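Shared Teaching Laboratory Users' Group
Minutes of the meeting held August 19, 2025
Prodell Building, second floor meeting room

Present: representatives of the chemistry, biology and soil science sections, the stores desk, building services, and the evening program. Apologies were received from the microscopy section.

1. Minutes of the June meeting

The minutes of the June meeting were accepted with one correction. Under item 4, "fume hood 2" should read "fume hood 3." The stores desk will correct the file copy.

2. Matters arising

2.1 Drain in the prep room. Building services reported that the trap under the left sink has been replaced. The biology section said the smell is still noticeable on Monday mornings. Building services will look at the floor drain next.

2.2 Key cards. All evening instructors now have working cards. Two old cards have not been handed in. The evening program will send a second reminder.

2.3 Eye wash station. The weekly flush had not been signed for twice in June. The chemistry section has taken over the log.

3. Glassware order

The stores desk presented the order for the fall term. The stock count found 228 usable test tubes of the standard size, after chipped and scratched ones were taken out. The sections together asked for 700. The desk had quotes from Alcaraz and Vakine. Alcaraz is cheaper per tube but ships only in full cartons. Vakine will split cartons and take back unopened ones until the end of term.

The biology section asked if plastic tubes could be used for the first-year classes. Chemistry objected, as the same tubes end up in the heating exercises whatever the label on the drawer says. It was agreed to stay with glass for the shared drawers. Biology may order plastic from its own budget and keep it in its own cupboard.

Agreed: order from Vakine. The stores desk will place the order this week and tell the sections the delivery date.

4. Racks and bench covering

The clear rack and the dark bench covering are up for a decision on whether to buy more of each.

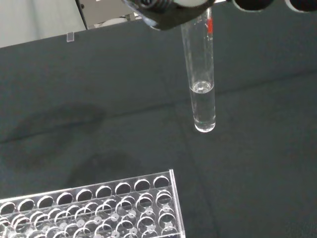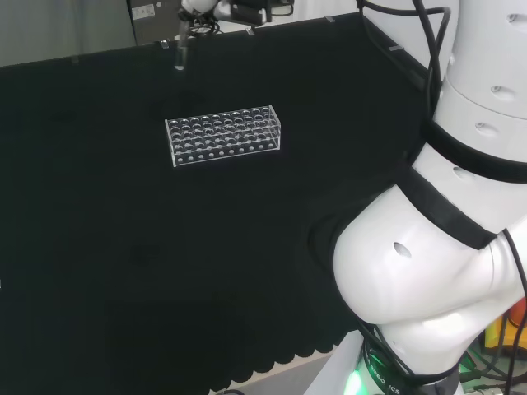 The sections disagreed on the rack. Soil science likes it and wants it for all benches, saying that students can check levels without lifting each tube out. Chemistry prefers the old wire racks, which drain better and can go through the washer. It was pointed out that the clear rack has a good many more holes than a pair of students needs for one exercise, set out in several rows, and that first-years lose track of which tube is which. Soil science suggested marking the rows with tape along the front. The stores desk asked that any tape be taken off before racks are returned, as the glue is hard to remove and solvent clouds the acrylic.

On the covering, chemistry said that a dark surface makes it easier to find pieces of broken glass, but that the meniscus of a colorless liquid is easier to read for some students against a white card. Cards can be cut from the backs of old posters. Biology was concerned about cloth in general, since it takes up spills and has to be washed. The black cloth pinned along the back of the table with small silver clips was thought acceptable for demonstrations, but the clips would be in the way on benches where students work from both sides. Building services asked that nothing hang over the front of a bench where there are drawers.

Agreed:
Three more clear racks to be bought, for soil science and the demonstration table.
Wire racks to stay in use for chemistry.
Cloth covering for demonstrations only. Student benches to be left uncovered.
White cards to be cut by the stores desk and kept in the drawer with the stirring rods.

5. Washing up

The evening program reported finding tubes left in the sink with liquid in them on several occasions. It was not possible to say which class had left them. Biology repeated that unlabeled liquid must be treated as waste and must not be poured away, even if it is clear. The waste containers under bench 9 are often full by midweek, and this may be part of the problem.

Building services can collect twice a week during term if the request comes in writing. The chemistry section will write. The notice over the sink is out of date and still gives the old extension number. The stores desk will print a new one.

Tube brushes were also discussed. The narrow ones wear out at the tip and the bare wire scratches the bottom of the glass. Worn brushes are to be thrown out when noticed and not put back on the hook.

6. Storage

The Skornerberg cabinets in the corridor are to be replaced in 2027 when the corridor is repainted. Until then the sections keep their present shelves. Soil science asked for one more shelf at waist height for sample trays, which are heavy. Biology offered the lower right shelf in the second cabinet once the old balances have been cleared. The balances are to go to the surplus store with a list of serial numbers.

Cabinet labels were found to be in three different styles, some handwritten. The stores desk will print a set, all the same size, to go in the top left corner of each door.

7. Any other business

7.1 The evening program asked if the room could be opened earlier for setting up. Building services has no objection, provided the ventilation is switched on first. The switch is beside the door and is easily missed.

7.2 The stool with the broken footrest is still in use. It is to be taken out of the room.

7.3 Soil science asked about a second water still. There is no money for this in the current budget. To be raised again with next year's requests.

8. Next meeting

The date will be set once the fall timetable is out. Items for the agenda should reach the stores desk a week ahead. Microscopy will be asked to bring its list of bulbs.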